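The Ferry to Zinavel

I should say up front that I only took the ferry job for the free soup. My aunt knew the captain, Vilém Gajdoš, and he said I could sell tickets until something better came along (nothing did!).

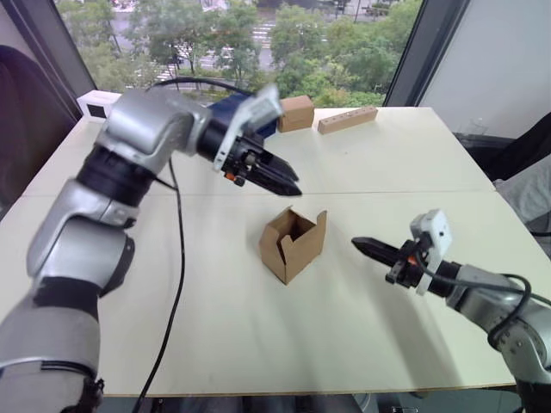 Jandton, November

The river was high that month, and we had 2 passengers on the last crossing: a man asleep before we left the dock, and Jiahui Dai, who paid in coins and asked if the boat had ever sunk.

"Only once," Vilém called from the wheel, very cheerful about it.

She laughed and sat down next to me anyway. She was going home to Zinavel to sell her mother's piano, she said, and she'd been practicing what to tell her all the way from the train.
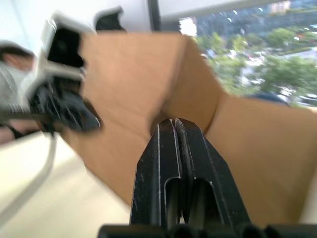

The Other Side

We bumped in after dark. Her mother was waiting under the one working lamp, tiny, in a huge coat, and before Jiahui could get a word out she yelled, "I sold it! I got 500 for it!"

Well, Jiahui cried, and then I cried, and I'd never even seen the piano.
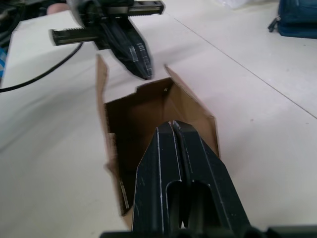 Vilém gave us all soup. The sleeping man woke up, had two bowls, and asked if this was Jandton. It was not, so we took him back, and he talked about his sister's goats the whole way over.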